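How to Test Whether a Robot Arm Can Lift a Pot Lid
by Wilmer Betancur, July 2019

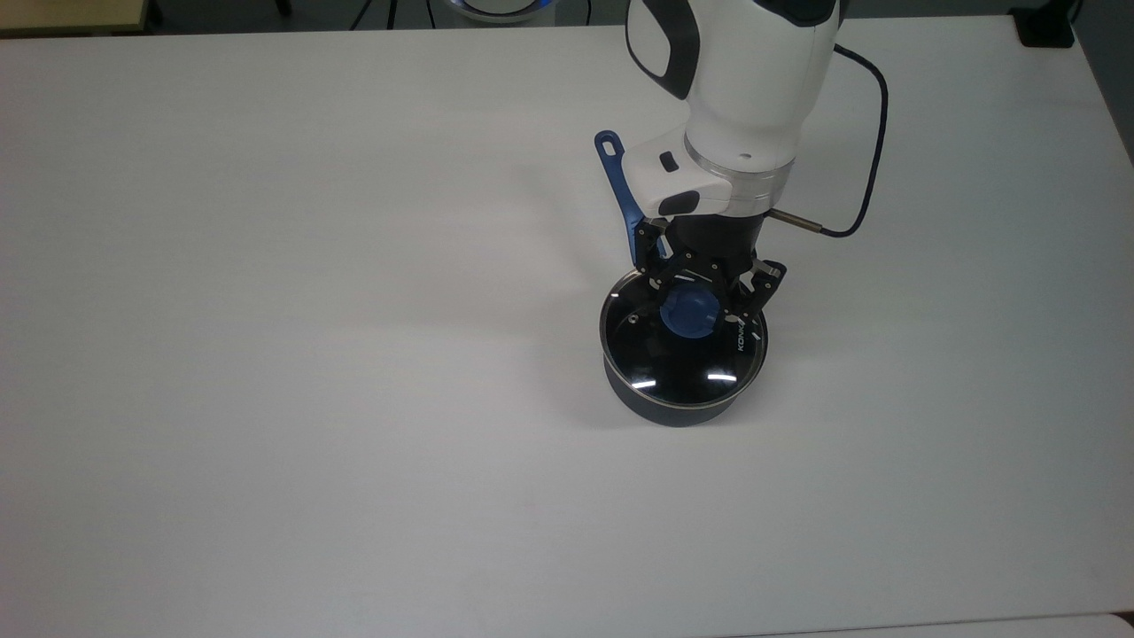
Three fingers around the knob of a glass lid, KONKA pot.

Every vendor says kitchen chores are nearly solved. I don't believe it yet, so I use a dull test that is hard to dress up. All you need is an arm, a pot with a long handle and a lid with a round knob.

1. Put the pot on a bare table and set the lid on by hand. Let the handle point wherever it likes. If the operator asks you to turn it, write that down.

2. Bring the gripper straight down over the knob and close it. Stop there and look. Fingers touching a knob prove very little – the lid still has to come up level.

3. Lift, hold, and set the lid down beside the pot. Then put it back. Most demos skip this half, and it's the half I care about. A lid sitting crooked on the rim is a fail.

4. Move the pot a hand's width and go again with no reprogramming. Do 300 runs if you have the patience. Emiliano Henríquez stops at 64 and says he has seen enough by then.

5. Log every touch by a human, including "just a nudge."

Don't average the good days with the bad ones. And don't let anyone count a lid lift as cooking. There was no food in my test, no steam and no grease on the knob. Add those next, one at a time, starting with a wet lid.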